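Notebook > Bench Notes > Thermal Compounds

May, entry 5. Paste pump-out, continued

Started 07:40. Cycling rig had finished its overnight block before I came in. Counter at 288, which is where we agreed to stop and open things up. Toàn had already pulled the log and plotted it, so the morning went to teardown and weighing.

Recap for whoever picks this up. We are comparing two compounds between a flat copper block and a nickel-plated lid. Compound A is the Akgül silicone grease, the one we have always bought. Compound B is the Plollura phase-change pad, supplied as a sheet with a liner on both faces. Same clamp load on both, same heater, same coolant loop. The question is how much material walks out of the joint as the parts heat, bow and relax, and whether the drift in thermal resistance follows the lost mass or runs ahead of it.

Old office desktops are still where most of our lids and sockets come from. Giltbridge sends them over in mixed lots, and the state of the factory paste in them is worth a line in the log whenever a heatsink comes off. Please keep doing that. Write down dry, tacky or greasy, and which way the smear runs.
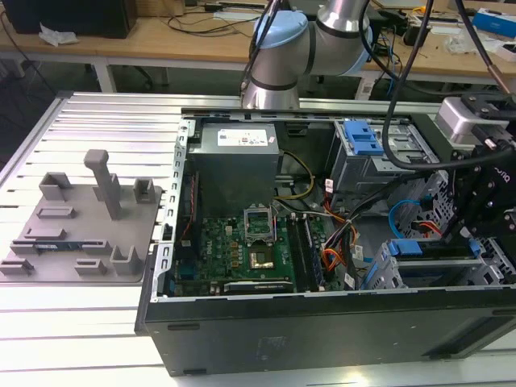 Does the old paste have to come off completely before a lid goes on the rig?
It does. Residue changes the bond line and we can't separate its effect from the new compound. Wipe dry first, then solvent on a lint-free pad, working from the edge inward, and repeat until a clean pad stays clean. Check under the ring light at a low angle.

Teardown, compound A. Joint separated with a slow twist, no prying. Grease had moved out to all four edges and formed a bead, heaviest on the side facing the coolant inlet. Center of the lid shows a branching pattern with bare metal between the branches. Two channels run right through to the edge. The bead is still soft. The material left in the middle is stiffer than it was at assembly and drags under the spatula, so I think the oil has gone out ahead of the filler. Can't prove that from a wipe test. Set aside a sample of bead and a sample of center in separate glass vials for Siiri, who has offered to run them on the balance with a heated stage.

Teardown, compound B. Would not separate cold. Brought the block up until the pad softened, then twisted. Coverage continuous across the lid except one void near a corner, rounded, with a clean margin. It looks like trapped air from assembly. I laid that pad down myself and pulled the second liner too fast. Very little squeeze-out past the edge, and what there was had set hard.

Resistance traces. A climbs early, flattens, then climbs again toward the end of the block. B drops over the first cycles as it wets out and then sits level. Toàn points out that the second climb in A begins near where the coolant pump was swapped. Flow reads the same before and after, but the new pump runs warmer and the inlet temperature shifted a little with it. Until that is corrected for, the second climb should not be quoted to anyone. I have penciled a bracket on the printed plot.

Clamp load. Checked all the spring screws against the bench load cell. One had relaxed, on the inlet side. That could account for the heavier bead there without any help from temperature. Replaced the full set so they stay matched. Old ones are in the tray marked for scrap. Don't reuse them on the rig.

Lid flatness. Nestor put both lids on the surface plate before and after. Both are slightly domed, as expected. The A lid has more dome than the B lid, which was true before we started and is a nuisance. For the next run we swap them, A compound on the B lid and the reverse.

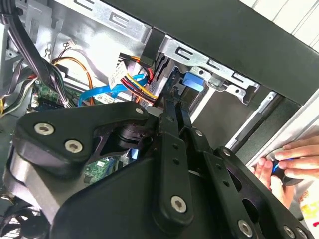
The swap also means the thermocouple holes trade places. The one in the B lid was drilled slightly deeper, so the offset in the spreadsheet has to move with the lid and not with the compound. Last time we changed parts the offset stayed put and I spent an afternoon chasing a difference that was all arithmetic. Column header now reads LID OFFSET in capitals.

Rig notes. Zasow heater controller overshoots on the first ramp after a cold start. Ewan retuned it with a lower integral term and the overshoot went away, at the cost of a slower approach. Cycle time is longer as a result. Start the log after the first full cycle until we have more data on it. The chiller filter was brown and has been changed. Coolant topped up with premix, not tap water.

Next block: run to 1,000 without opening. Renato wants an intermediate teardown, but a joint that has been opened is a new joint, and we don't have enough matched lids to pull one partway. Compromise is to log resistance every cycle and stop early only if A crosses the limit line.

To do:
- Correct the A trace for inlet temperature (Toàn)
- Vials to Siiri, labeled bead / center
- Re-zero load cell before fitting new springs
- Practice laying pads on scrap lids, slow liner pull
- Order solvent, 2 bottles left in the cabinet

Rig reassembled 15:20 and leak checked. Heater left off overnight so the new springs can sit under load, then check the torque again in the morning before starting.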